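February, past midnight, kitchen table

Dougal came over again tonight with his laptop and a bag of chips, and we spent four hours on the bench arm without building anything. The real one is still in the garage in its box, minus a wrist motor. What we have is the arm in the simulator, which Dougal says is the same thing, only cheaper. I said a picture of a sandwich is cheaper too.

I'll try to be fair. The plan is that the arm hands me tools while I work on the clock cases, and puts them back after. Dougal thinks we'll have it doing that by the time the garage is warm enough to stand in. I think I have two good hands and a pegboard. But I paid for half of it, so I sit there and take notes.

Tonight was the tool with the brown handle. Dougal had the idea that if it can hold something that shape level over the blue square, next to all those pegs, it can hold anything I own. I don't follow that. My chisels have weight to them, and oil on the handles, and one has a split I keep meaning to glue. A handle made of math doesn't slip unless you tell it to. When I asked what number he'd put in for grip he went quiet and scrolled for a while.
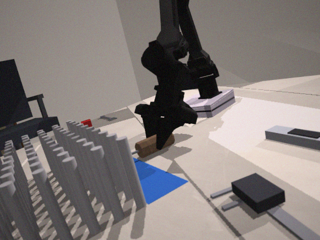
Gripper on the handle, pegs up close. Dougal wants this one printed for the garage wall.

I'll give him that it looks good. I looked at it longer than I meant to. Then I started worrying about the pegs, the way they crowd right up to where the tool is. One bad move with the real arm in a rack like that and I'm sweeping up.

Called Nii Agyeman around nine, on speaker. He built one of these two winters ago and now uses it to hold a lamp. He told us to stop fussing with the close view and pull back, look at how far the arm is reaching and what else is lying around within its swing. Dougal didn't love that, but he did it.
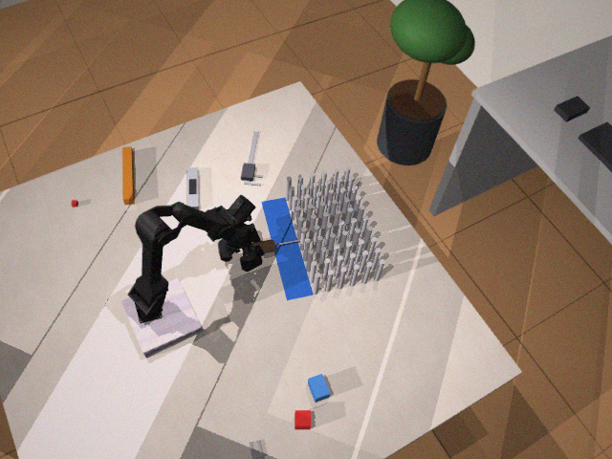
Pulled back, Nii's way. Plant courtesy of Dougal, who says a shop needs one.

From back there I could finally judge the layout, and I have complaints. My garage floor is concrete with a drain in it. There's no tree. The spread is generous, too, with hardly anything for the arm to knock into on most of it, and I have never in my life had a bench like that. I told Dougal to put in the glue pots, the rag bin, the radio and the coffee can of screws, then talk to me. He wrote it down, or pretended to.

We argued about money after that. He wants two more motors from Mukido, one to fix the wrist and one for spare. I said one. It has been roughly six weeks since the last order and half of that came wrong.

Left it that he'll add the clutter and I'll measure the bench properly, including the low shelf, which he keeps forgetting is there. Need to find the long tape. Also the chips are all over the floor and the dog has been in them.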